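In Praise of the Visible Join

I have spent a good part of this year looking at the undersides of tables. At furniture fairs, in cafés, once in a dentist's waiting room (the receptionist was very kind about it), I get down on my haunches and look for the place where one part meets another. I can't help it. A join tells you more about a piece of furniture than the catalogue ever will, and I have come round to thinking that we should see a lot more of them.

For years the fashion has run the other way. Kitchens lost their handles, shelves lost their brackets, sofas came down to the floor and hid their feet. You could walk round a showroom and not see a single screw. I understood the appeal, and I had a handleless kitchen myself for a while and loved it for most of a summer. Then a hinge went behind one of those smooth doors, and I had to take off two panels and a plinth to find out which hinge it was.

What changed my mind for good was a side table by Krum Atanasov. He calls it Vuto. It's a small thing, ash on a steel frame, and the top sits on the frame with four brass bolts that come right up through the wood and finish flush, in plain sight. The first time I saw it I thought it was a prototype. Surely those would be covered? No, that was the table! You put your cup down next to a bolt. You can run your thumb over it. And when the top is ruined by hot pans and children's felt tips, you undo the bolts and turn it over, and there is a clean side waiting for you.

I bought one. I have turned it over once already, after an accident with beetroot, and it took me less time than making the tea that went on it afterwards. 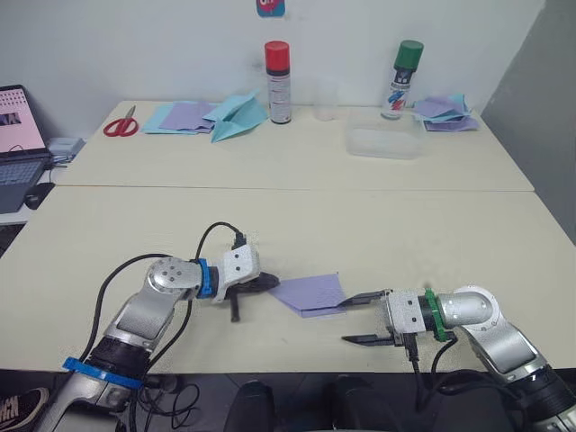 People say visible fixings look unfinished, and I do take that seriously, as plenty of furniture with its bolts showing is simply crude. There is a whole school of café seating that looks as if somebody lost interest at the welding stage. Showing the join means doing it properly. The bolt has to land in the right place, the washer has to sit square, the grain has to be cut so the hole doesn't split it in the second winter. A cover cap is forgiving and an open bolt head will show up every mistake you made on the way to it, so the maker who leaves it open has to be rather good.

Vratislav Malý is rather good. His Ririne shelving is the other piece I bore my friends with, and I mean to carry on. The uprights are folded steel, powder coated in a green somewhere between a pea and an old tractor, and the shelves hook on and lock with a little wedge of beech. You tap the wedge in with the heel of your hand. That's the whole system. I put up a run of it in my hall by myself, on a wall that is nowhere near straight, with no swearing to speak of, and then took it all down and did it again lower because I'd forgotten about the coats.

He told me the wedge was the last part he drew and that he spent longer on it than on everything else put together. It had been a hidden spring clip for most of its life. The clip worked perfectly well, he said, but people who tried the shelves kept pressing down on them to check, again and again, and never looked as if they believed it. With the wedge they tapped it in and walked away. I think about that a lot. A shelf that holds is a fine thing, but I want to be able to see it holding from across the room, with a box of encyclopaedias on it and a toddler underneath.

Then there is the matter of mending. I know, everybody writes about mending now, and half the time it is a way of selling you a more expensive chair. Still, a thing you can see into is a thing you might have a go at. My grandmother's kitchen chairs had their stretchers pegged right through the legs, with the peg ends standing a little proud, and every few years somebody knocked one out and knocked in another. You could see which pegs were new by the colour. Nobody in that house would have called themselves handy. The chairs more or less explained themselves.

Compare my old desk, a lovely seamless object in white that I won't name. When it began to wobble I turned it upside down and found nothing to tighten. Not one thing. Whatever held it together was inside, glued, and past caring. It went to the tip, and I felt like a criminal the whole drive home.

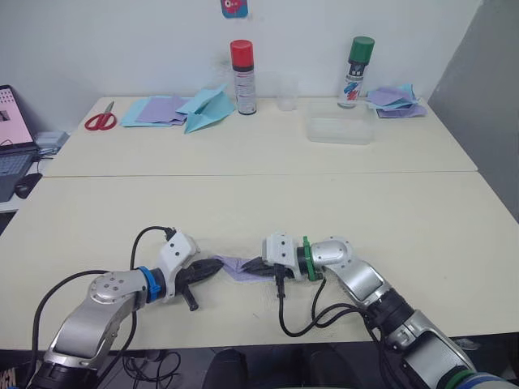 Colour is where I get really excited, and where I think designers are still being shy. If you are going to show a join, why not point at it? The Jurić workshop does a task lamp with a red collar at every pivot, and your hand goes straight to the red when you want to move it. Machine makers seem to have got there without any fuss: look at the arm on the left in the picture, all silver-grey segments and darker joints, with one bright blue ring near the wrist. Even its black cables loop up and over in the open and run back down the outside of the arm. I'd have that on a reading lamp tomorrow. Most of our lamps and chairs are done in a single colour from top to toe, as if the maker hoped we'd take them for one solid lump, and it seems such a waste of a good hinge.

I'll give the other side its due. Some things should be smooth. I don't want bolts on a bath, or a wedge anywhere near a cot. Dust is a real nuisance: the Ririne has a little lip behind every hook and I go round it with an old toothbrush. My sister, who has the cleanest house of anyone I know, looked at my hall and said it was very nice and that she would go mad in a week. She has the Fovel sideboard, which has no visible fixings of any kind and opens when you lean on it, and I have to admit it is beautiful. I also leaned on it by mistake and opened it three times during lunch.

Cost comes up too. The Vuto was 268 pounds, which is a lot for somewhere to put a cup, and I dithered over it from January until March. Good bolts cost more than bad ones, and holes that will be looked at take longer to drill than holes that won't. I'd love to see one of the bigger firms have a proper try at it, with a plain pine table and honest steel bolts and a spanner hung on a hook underneath. I would queue for that. I would buy the spanner separately.

Until then, if you are off to look at furniture, get down on the floor. Take a torch. Find out what is holding the top on, and if you can't, ask the person selling it, and see whether they get down there with you. At Krum's stand they did, both of them, and one had to be helped back up.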